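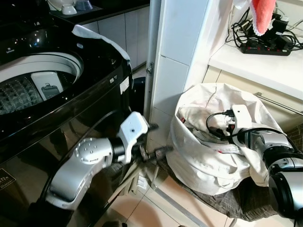

Wistoven Heat Pump Drying Cabinet: review after a winter of shirts, sweaters and soccer kit

I have wanted a drying cabinet for years. My aunt had one in her mudroom when I was a kid, a tall metal thing that hummed, and we'd come in from the snow and hang our mittens in it and they'd be toasty by the time the cocoa was gone. So when our old tumble dryer finally quit I talked the rest of the household into trying the Wistoven instead of getting another dryer. It has now run nearly every day since the start of winter, and it's March, and I'm smitten!

What it is, for anyone who hasn't met one: a wardrobe that blows gently warmed air over hanging clothes. There's no drum and nothing tumbles. You hang things on rails, shut the door, pick a program and go away. The Wistoven uses a heat pump, so it doesn't need a vent through the wall. The water collects in a drawer at the bottom, or you can run the little hose (included) to a drain. We started with the drawer and switched to the hose after the second time I forgot to empty it.

Getting it in

It's heavy. Two people, definitely, and take the door off first, a tip I found on page 4 of the manual after we had already scraped the hallway. The feet screw up and down and you really do want it level, or the door drifts open an inch and the fan stops. Assembly was just the rails and the glove rack, and all of it clicked together without tools. The door can be hung to open either way, and swapping it took me one cup of coffee.

Ours stands in the laundry room with a narrow gap on each side. I did look at the Hudholm, which is slimmer and would have left space for the ironing board, but it's only got a single rail and the door felt flimsy in the store. The Stoveo is the other one people always bring up. It's a lovely looking cabinet and was well out of our budget.

How it dries

Slowly, compared to a dryer. I want to be straight about that, in case you're someone who washes a uniform at breakfast and needs it by nine. A load of shirts takes a couple of hours on Normal. Jeans take most of an evening, and the waistbands are always the last part. Towels come out dry but a bit stiff, the way they do off a clothesline, which I happen to like and the rest of my family does not.

But the shirts! I button the top button, give the front a tug, hang them up with space between, and they come out so smooth that I've ironed maybe two since Christmas. Wool is even better. I've got a fisherman sweater that used to spend three days on a towel on the guest bed, and now it lies on the flat mesh shelf on the Delicate program overnight and it's ready in the morning, same size as it went in. Swimsuits, bras, the kids' fleece, anything with that stretchy stuff in it that a hot dryer slowly eats, all of it goes in here now.

One thing that made a bigger difference than any setting on the cabinet was the spin speed on the washer. I'd been running everything on the lowest spin out of habit. Bumping it up a notch for cottons took a good chunk off the drying time. Shake things out before hanging, too, especially sleeves.

Shoes and boots

The boot rack is a row of pegs near the floor, with air coming up through them. Cleats caked in a Saturday's worth of field, knocked clean and rinsed, go on the pegs after supper and are fine for the next practice. Leather boots I'd keep to the Delicate program, and I'd still stuff them with paper. The glove rack on the inside of the door is probably my favorite part of the whole machine. Silly, maybe, but we have a lot of mittens.

Noise

It makes a steady hum with a small gurgle now and then when the pump empties. With the laundry room door shut I can't hear it from the kitchen. You'd notice it in a studio apartment, and I wouldn't want it on the other side of a bedroom wall.

Things I'd change

The filter is behind the bottom panel, so you're on your knees every couple of weeks picking lint out of it. The "dry sensor" program stops too early if you mix thin and thick fabrics, so I either sort by weight or just use the timer. The beep at the end is loud and long and I haven't found a way to turn it off (if you have one and know the trick, please leave a comment). And the rails could be stronger. I bought a set of the Rusu clip hangers for socks and small stuff, and with those fully loaded plus a wet bathrobe, the top rail has a visible bow in it.

Who should get one

If you do big mixed loads and want them out fast, I'd stay with a dryer. If you wear a lot of wool, hang half your laundry on door frames, or live with people who come home soaked, go and look at one of these. Bring a wet coat if the store will let you!

I'll update this once we've been through a humid summer with it. I'm curious what it does with beach towels.

Score: 4.5 out of 5. Half a point off for the beep.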